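Room Service Automation, Guest Floors: Progress Report for February
Prepared by Ruth Flores, housekeeping operations, Clollau
For: Gaspard Texier, capital projects

Summary

You asked whether we should release the second payment to Damex. My recommendation is to hold it until the door work has been shown on a real floor. The simulation work has moved along and I have no complaint about the effort. My complaint is that we are being sent success figures from software and invited to plan next year's staffing around them.

What was done

Damex finished the simulated guest rooms in the period and ran the two-armed robot through 900 attempts at opening a room door and going in. Adelino Veloso, their lead on this job, took us through the results on a call. He was straight with us about what the runs cover. They cover getting hold of the handle, moving the door and getting the body through. They don't cover a bathrobe on the floor, a suitcase behind the door or a guest who is still in bed.

Most of the programming time went to the handles. Our rooms have lever handles, and getting the gripper to the lever without the body ending up too close to the door has been harder than the proposal suggested. The proposal gave it one paragraph.

Wing-yan Tai sat with the Damex team for part of the month and went over the run records. In her notes, she asks why runs where the robot ended up badly tilted were sorted under "recoverable." In software you reset. In a hallway at checkout time, two of my people have to stop what they are doing and stand it up. I would like that category explained in writing before we pay for anything else.

The simulated bedroom has a bed, a dresser with a few ornaments on it and a television on the wall, and the right gripper comes up just below and beside the brass handle of an open paneled door.

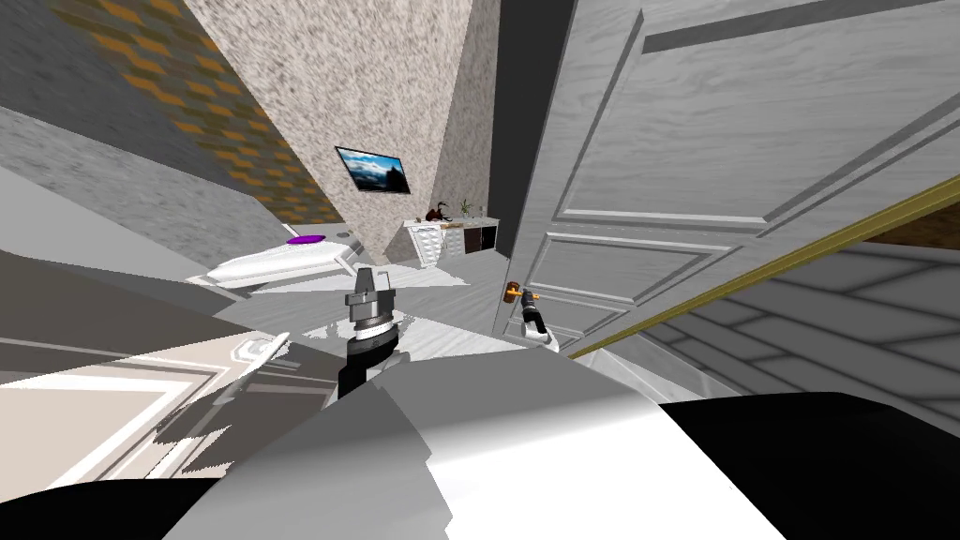
What it changes for staff

The business case says the robot will take over linen drops and free 30 hours a week on the pilot floor. I can't find those hours. Room attendants don't spend their time opening doors. They spend it on beds and bathrooms, and neither is in the scope. If the robot brings linen to the room, somebody still loads it, sends it off and goes looking for it when it's late.

Heriberto Marulanda supervises the 13 attendants on the floors picked for the pilot. He held two meetings with them. They want to know who gets blamed when a door or a guest's belongings are damaged, and whether their room quota goes up once the robot arrives. I couldn't answer the second question, and I'd ask you to answer it before training starts. Two experienced attendants have already asked to move to the Bermúdez building, and I put that down to the silence more than to the machine.

There is one part I support. Pushing loaded linen carts is the worst job we have for backs and shoulders. A machine that only did that, with a person opening the door, would be useful now.

Spending

Of this period's money, $3,000 is unspent. It was set aside for attendant training, which can't start until there is something to train on. Please let us carry it over and keep it for the same purpose.

Next period

Damex wants to go straight to the Granitska property. I have asked them to run first in one of our own empty rooms, on the day shift, with Heriberto present and able to stop it. Wing-yan will keep a log of every time a person has to step in, including the small ones. I'd like that log to go to you directly, at the same time as it goes to Damex.

Decisions needed from you: the hold on the second payment, the carryover, and a written position on room quotas.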